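Filed under: Healthy Eating, Talks & Handouts

Slower Suppers: speaker notes, Bestunport library evening

Start with the soup story. (Let people finish finding chairs, it's always a bit of a shuffle in that room.) Four winters ago I ate a whole bowl of lentil soup at my counter and could not have told you if it had salt in it. I was reading my mail. The bowl was empty and I went and made toast, and I wasn't hungry, I just hadn't noticed supper. Pause here, there's usually a laugh and somebody nodding.

Then ask for hands: who ate lunch today at a table? Who ate it standing up? Be kind about the answers!
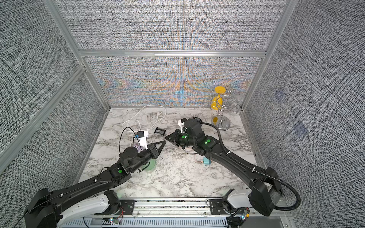
Supper needs a place to land, and this is the part I'd like folks to take home even if they forget the rest. I don't mean candles or the good napkins. I mean enough clear space for a plate, a glass and your two elbows. Think of the surface where you'd like to eat, and then think of what lives there now: a white cable in a tangle, trailing over to the power strip, and a few small things that never got put back. Move it all to a shelf before you start cooking, while you still have the energy, and it's done when the food is.

Next, the Dovent supper group. We met for 26 evenings and did one thing, which was put the fork down between bites. That was the whole program, and people grumbled about it at first (I did too). Say plainly that we weren't running a study. What I can share is that several people told me they'd started tasting their food again, and one had gone off her usual bottled dressing altogether.

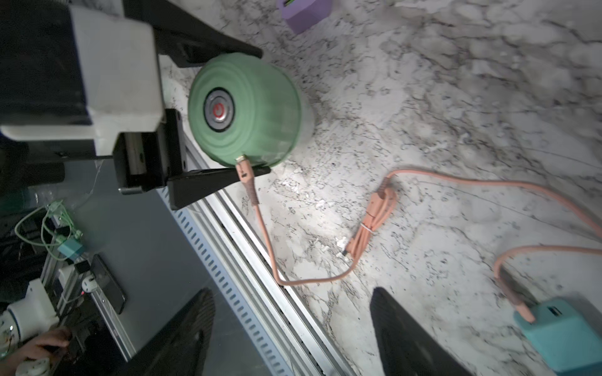

Green speaker and its pink charging cable

Music is fine, and I get asked every time. Something without words works best for me. Talk radio I find I chew along with, faster and faster.

Portions, keep it short. I serve 500 grams of cooked vegetables for 4 people and put the pan back on the stove, so seconds mean getting up. Mention the Perketti bowls, the shallow ones, and pass mine around if it hasn't been left in the car again.
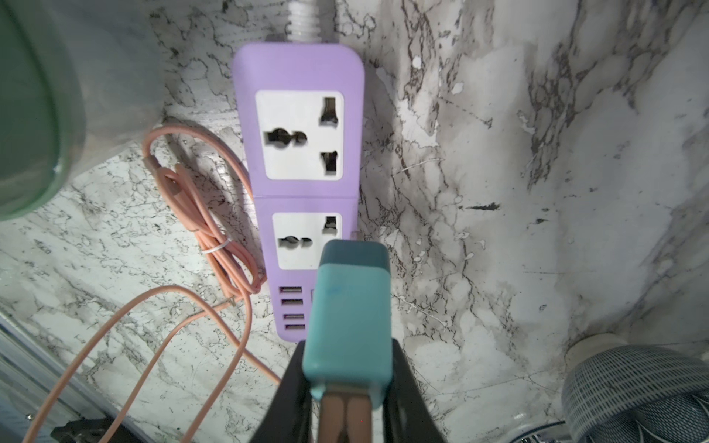
Lilac power strip with white sockets

If there's time, read the Hordiienko bakery card aloud, the one about letting bread cool before cutting. It gets everyone talking about their grandmothers, so watch the clock.
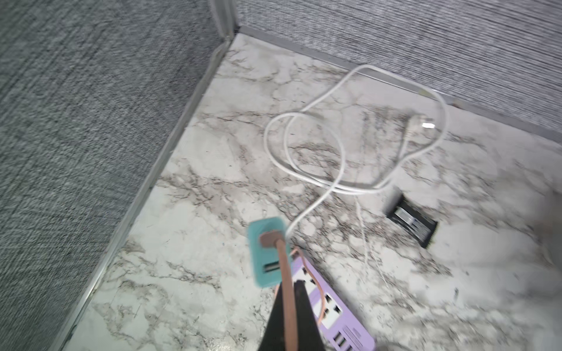

White cable on a marble-patterned surface

Questions. Someone will ask about toddlers. Say that ten calm minutes is plenty, and that mine threw peas.

Handouts are by the door, please take two.

We use cookies to remember your preferences and see which pages are read. Accept all | Manage settings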